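October 2019 — screening room notebook, Lulham print, second pass

Ran reels 1 through 4 of the Domínguez comedy again this morning, sound at reference, house lights off. Purpose of the second pass was to settle the reel 3 question before the program notes go out. Notes below are in running order. Timings are from the head of each reel, not from the start of the feature.

Reel 1. Density is even. Green scratch still there in the kitchen argument, right of center, lasts until the cut to the stairwell. It is in the negative as far as I can tell, so the cleaning did nothing for it and a second cleaning won't either. The opening titles weave slightly. I measured it against the masking and it stays within what we accepted on the Wirnby print in May, so leave it.

The comedy in this reel depends almost entirely on pauses. Domínguez holds on the landlord after each line for longer than is comfortable, and any splice that has lost frames in there will kill the joke. Checked the splice at the door knock. Two frames gone, both after the laugh. Acceptable.

Reel 2. The dinner sequence. Changeover from 1 was late by my hand, not the cue. Cue marks are the factory ones plus a set of scribed crosses somebody added by hand, which come early. Ignore the crosses. Whoever runs the public show should be told this before they thread up, as the crosses are much easier to see than the real marks.

Track is the weak point. Hiss rises under the accordion and drops out when the dialogue returns, which suggests it was ridden at the mix and then copied. Tried the high-frequency roll-off at two settings. First setting takes the edge off the hiss and leaves consonants alone. Second setting is too much — the aunt becomes hard to follow. Use the first.

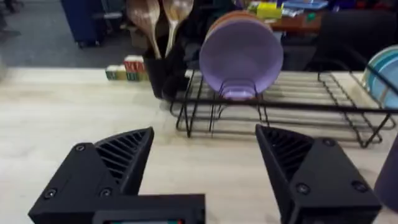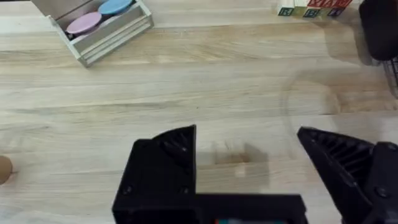
Reel 3. This is the one in dispute. The catalog sheet gives the feature as seven reels and lists a dream sequence at the end of 3. Our reel 3 has no dream sequence. It ends on the bus and goes straight to the funeral at the head of 4. Josefina Mansilla's view is that the dream was cut for the export version and that ours is the export version. My view was that the reel had been damaged and shortened.

Having looked at it twice, I think she is right. Reasons:

- The splice count at the tail is normal for a print of this use.
- Edge numbers run continuous through the bus shot and into the leader.
- The music carries from the bus to the end of the reel and resolves. A damaged reel would have chopped it.

So we are showing the export version and the program note should say so. I also think the film is better for it. The dream is described in the catalog sheet as comic, with the brother dressed as a bishop, and I don't see where it could sit without taking the weight off the funeral. That is an opinion and should stay out of the note.

Reel 4. Funeral, then the argument over the car. Some shrinkage, and the gate was noisy for the first part. Reduced the tension and it ran quiet. Color has gone further toward magenta than in the other reels, most visible in the hats. Probably different stock. Nothing to be done in projection.

The car argument is the best thing in the picture. It is one take until the hood comes down. The two leads talk over each other all through it and the subtitler has sensibly given up on the brother and followed only the sister. Subtitle 174 has a typo, "breaks" for "brakes". It is burned in. Leave it.

Reels 5 to 7 not run today. Lamp is close to its hours and I want the new one in before going further.

Seating and level. With the room near empty the center channel is bright. At the Cidero show we had 200 in and I had to bring it up by three on the fader, so expect the same. Start at today's level and adjust during the titles, when there is only music.

To do:

- Swap lamp, log hours, realign.
- Run 5, 6 and 7 with the roll-off at the first setting.
- Tell the operator about the scribed crosses.
- Josefina to redraft the note with the export version mentioned and the bishop left out.
- Ask the lender for the running time they have on file. The sheet we were sent is 18 minutes over what I get by footage, and I doubt the dream accounts for all of it.
- Return the split reel borrowed from the other booth.

Footage counter was zeroed after reel 4.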